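Balancing the radiators, second attempt

Print this post | E-mail this post

Last updated: September

The first attempt is written up in an older post and can be ignored. I had the method wrong. 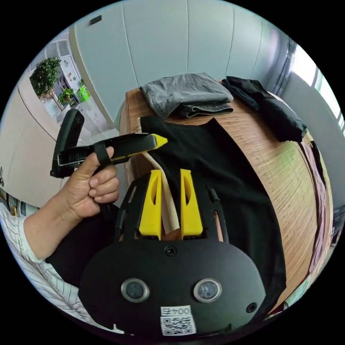
The problem

The house is a two-storey terrace in Oltum with a gas boiler in the kitchen and one heating circuit. The back bedroom never got warm. The hall got warm within minutes and stayed that way. The usual cure, and the one the previous owner had clearly used, is to turn the boiler up until the coldest room is bearable. I found the flow temperature set to 78 degrees. At that setting the back bedroom reached 17 on a cold evening and the hall was unpleasant to stand in.

Water takes the easiest path. The hall radiator is the first on the circuit and has short, wide pipes, so most of the flow went through it and straight back to the boiler still hot. The back bedroom is at the end of a long run in narrow pipe. It got what was left. Turning up the boiler makes all of the water hotter and does nothing about where it goes.

Lockshields

Each radiator has two valves. One is the control you turn by hand, or a thermostatic head. The other is under a plain plastic cap and is called the lockshield. It sets the maximum flow through the radiator and is meant to be adjusted once and left. In my house every lockshield was fully open except the one in the bathroom, which was fully closed and had been painted over.

Freeing the bathroom valve took an evening and a tin of penetrating oil. Do not put a long spanner on a painted spindle. I have seen what happens, in a different house, and the repair involved draining the system and taking up carpet.

If you have never touched a lockshield, close it gently while counting the turns, write the number down, and open it again by the same amount. You can then always get back to where you started. I did not do this the first time, and that is most of the reason for a second attempt.

Where I went wrong

The standard advice is to aim for the same temperature drop across every radiator. You measure the pipe going in and the pipe coming out, and close the lockshield until the difference is right. I did this with a cheap infrared thermometer pointed at bare copper. Shiny copper gives nonsense readings on an infrared thermometer. It reflects the temperature of whatever is opposite, which in most rooms is a wall. I spent a weekend balancing the house against its own wallpaper.

A strip of black electrical tape on each pipe cures it. Clip-on probes are better still, and Kerstin Kröger, who commented on the older post, pointed out that two identical probes matter more than two accurate ones, as you only want the difference between them. I bought a pair and checked them in the same mug of warm water. They agreed to within half a degree, so I left them alone.

The order of work

1. Bleed everything, upstairs last. Top up the pressure afterwards.

2. Open all the thermostatic heads fully, or take them off. A head that shuts halfway through will ruin the readings further along the circuit.

3. Open all lockshields. Start the heating from cold and write down the order in which the radiators warm up. In my case: hall, front room, kitchen, bathroom, landing, front bedroom, back bedroom.

4. Start at the fastest radiator. Close its lockshield completely, then open it a quarter of a turn. Wait. Measure.

5. Move down the list, opening each a little more than the one before. The slowest stays fully open.

6. Go round again. Every change shifts the flow elsewhere, so the first readings are out of date by the time you finish.

The waiting is the tedious part. I allowed twenty minutes after each change on the first round and less on the second. A lockshield does nearly all its work in the first turn. Between two turns open and fully open I could measure no difference at all on the Clasto valves in the front rooms. The older ones upstairs carry no maker's name and are a little more gradual.

Pump speed

The pump is a Gurkus with three fixed speeds. It had been on three. At that speed the hall valve hissed once it was nearly closed, which is normal, and could be heard from the stairs at night, which is annoying. Speed two removed the noise. It also made the drop across each radiator larger, and I had to go round a third time. Set the pump speed first. I have left this out of the list above because I did not do it in that order, but you should.

Results

With the system balanced I lowered the flow temperature in steps over a fortnight, a few degrees at a time, and stopped when the back bedroom only just held its target. That was at 56 degrees. Every room now gets to 19 in the evening, including the back bedroom, though it takes longer than the others and always will with that pipe run.

The return is now cool enough for the boiler to condense most of the time. I have no gas figures yet. The meter readings from last winter are complete, but it was a mild one and I would want to correct for that before saying anything.

Before any of this I had asked Kuipers for a price to replace the back bedroom radiator with a larger one. They quoted 400 pounds fitted, a fair price for the job. I may still have it done, as a larger radiator there would let me bring the flow temperature down again.

Still to do: the landing radiator has a slow weep at the tail joint, visible as a green crust. I have cleaned it off and put a piece of kitchen paper underneath. If it marks the paper I will remake the joint before the heating season starts properly.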